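Evetti gripper comparison: cup and tray set

Data card, version of 8 January 2025
Maintained by Rami Twal and Tala Rawashdeh

Summary

This set holds 269 episodes of two-arm tabletop work. It was recorded to compare two finger shapes for the Evetti parallel gripper: the stock Nimness fingers and the longer Escobedo fingers. The task is moving light plastic cups on and off a tray. Both sets were driven by the same controller with the same force limit.

What is in each episode

Two wrist streams and one fixed view over the table, plus joint positions, gripper opening and motor current. Streams share one clock. Episodes where a camera dropped out have been taken out and are not part of the total.

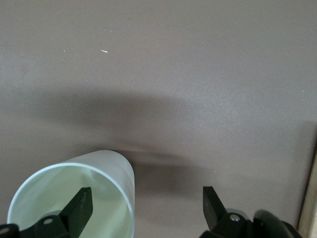
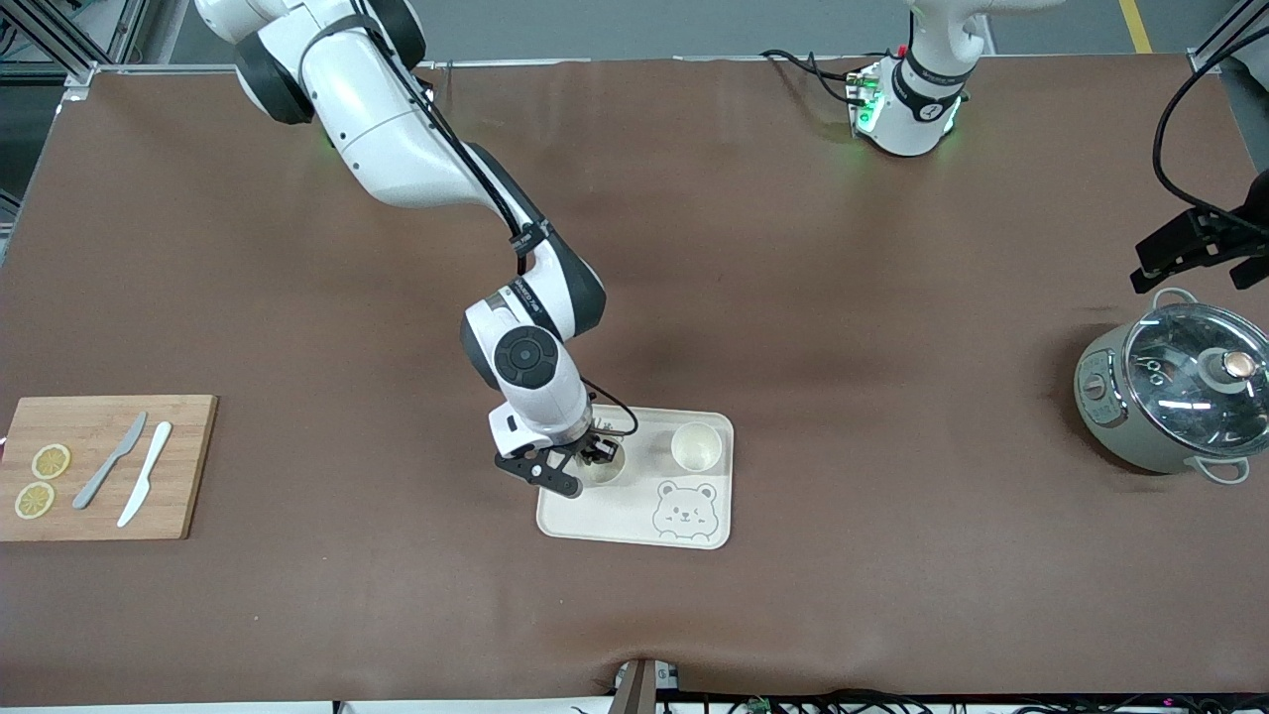
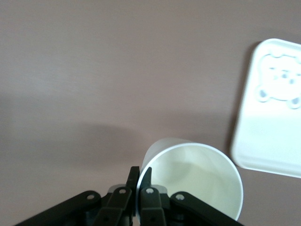
Wrist cameras (first and third) and the fixed camera (second).

Labels

Each episode has a grasp label: rim, body or none. Rim means one finger is inside the cup and the other is outside. The label was set by hand from the wrist stream, and Tala checked 59 of them a second time. A cup on its side is marked in a separate column, "lying", whatever the grasp label says.

Known problems

Shadow from the arm falls across the table in many wrist frames. We left exposure on automatic for the first 200 episodes and fixed it after that, so do not compare brightness between the two parts.

The cups are translucent and the depth estimate on them is poor. Use the fixed view if you need the rim position.

Gripper opening reads slightly high on the left arm when fully closed. The raw values are kept and the correction is in calib.txt.

Other objects on the table are not labelled.

Splits

Train and test are split by session. Please don't reshuffle them, as cup positions within a session are very similar.

Loading

Run load.py with the folder name. It needs the Nandmont reader, 3.2 or later. Older readers open the files but skip the current readings without a warning.

Questions and label corrections go to Rami.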